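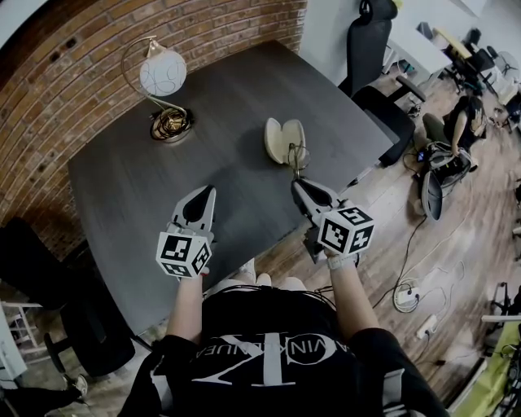

Vol. 9, No. 256

**From:** Naima Filali
**To:** shopfloor-talk
**Date:** 26 Oct 2019
**Subject:** Re: What happens to the bench people?

Valter, I've been meaning to answer this since you posted it, and now I have a cup of tea and a free evening, so you're getting the long version!

> Valter Esteves wrote:
>
> We're being told that Clestex in Salem is teaching robots from the people who already do the handling work. My crew has the same thing coming in July. They're asking me two things I can't answer. Does the job turn into babysitting a machine? And does anybody who is good with their hands get something out of it, or do they just hand over what they know and go home? I'd like to hear from someone who is in the room every day and doesn't sell the stuff.

I'm in the room every day and I don't sell the stuff. I was on the returns bench for years before this, opening cases, checking hinges, untangling whatever people had stuffed inside. Now I spend half my shift at the demonstration table with a gripper in each hand, doing small jobs the way I'd do them on the bench, only with two gray fingers on each side where I used to have five.

It is so much harder than it looks, and I love it. Take wire. With bare fingers you don't think about a loop of thin wire, you just pinch it and it comes along. With the grippers you have to come in at an angle, and you find out how much you were leaning on your thumb all this time. Doaa Samir (two benches down from me, most of you know her from the Nolta thread) got the trick of it way before I did. You let the wire come to the fingers and close late. She taught me, and then she taught the engineers, who had been closing early and blaming the fingers.

So, your first question. There is some babysitting, yes. Cables all over the floor, plugs to find, someone sitting down there with a piece of equipment while the rest of us work. I step over more cords in a morning than I used to in a month. But the table time itself is handwork, and you get tired from it in the good way. We do 200 runs in a full shift, and by the last ones my forearms know it. Ask for proper chairs early! We got ours after a lot of nagging and it made more difference than anything else on the list.

Second question. This is where I'd push, if I were your crew. At first it was set up so we did the runs and somebody upstairs decided which ones were any good. Karim Bensaid asked why, at a shift meeting, and kept on asking. Now the person who did the run marks it, and we can throw out our own bad ones. We also get to say which tasks are worth teaching and which are a waste of everyone's time. The pay grade moved up 2 steps for anyone on the table, and that is in writing. Get yours in writing too.

What I don't know is how many of us will be on the old bench a few years out. It's 9 people now and I won't pretend that number is safe. Loubna Hegazy is much less cheerful about it than I am, and she should post here herself (Loubna, please do).

One more thing for your people: rotate. A whole week at the table and you start reaching for your coffee like a lobster. Half days work much better, and you stay sharp on the bench as well, so the runs stay honest.

If anyone from your crew wants to come by and try the grippers, write me off list and I'll ask. Bring Valter's cousin who did the Wokedness newsletter, I still owe him a lunch.

Naima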